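Home | Build guides | Arm | Gripper | Simulator | Downloads
Print this page | E-mail this page

Clodeck bench arm: set-up guide
Posted October, Sornholm shared workshop

Section 6. Checking the gripper in the simulator

Complete this section before sending any grip command to the arm on the bench. The arm must be switched off at the wall throughout.

6.1 Start Sestier and load the Clodeck arm file. Wait until the joint list is filled in.

6.2 Open the Objects tab and add one cube. Leave the mass at 200 g.

6.3 Set the grip force limit to 12 N. The default is higher and will push the fingers into the cube.

6.4 Switch the view to the wrist camera.

6.5 Jog the gripper down over the cube in steps of 6 mm. Stop when the fingers are on either side of it and the top of the cube still stands above them.

CAUTION: Do not jog with the keyboard shortcut held down. Steps queue up and the arm carries on after the key is released.

6.6 Press Close. Compare the wrist view with Figure 6.

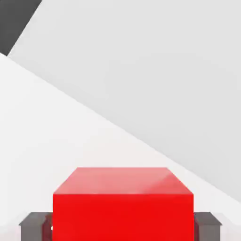 Figure 6. Wrist view in the simulator, cube held between the two fingers.

6.7 Check that both finger tops sit at a similar level, well below the top face of the cube. If one is clearly higher, the wrist roll offset is wrong. Return to Section 4 and enter it again.

6.8 Check that there is a finger against each side of the cube. If only one touches, open the gripper, correct the sideways position and repeat 6.6.

6.9 Raise the arm and hold for 400 simulation ticks. The cube must not slip or turn. If it slips, raise the force limit by 1 N and repeat from 6.6.

NOTE: The view is drawn with the lower part of the cube out of sight. Use the side view to check clearance from the surface.

NOTE: Arms fitted with the Poon wrist plate need the camera offset from the plate's own data sheet. Enter it before 6.4.

6.10 Save the force limit and offsets to the arm profile. The bench controller reads the profile at power-up only.

Previous: Section 5, Joint limits | Next: Section 7, First grip on the bench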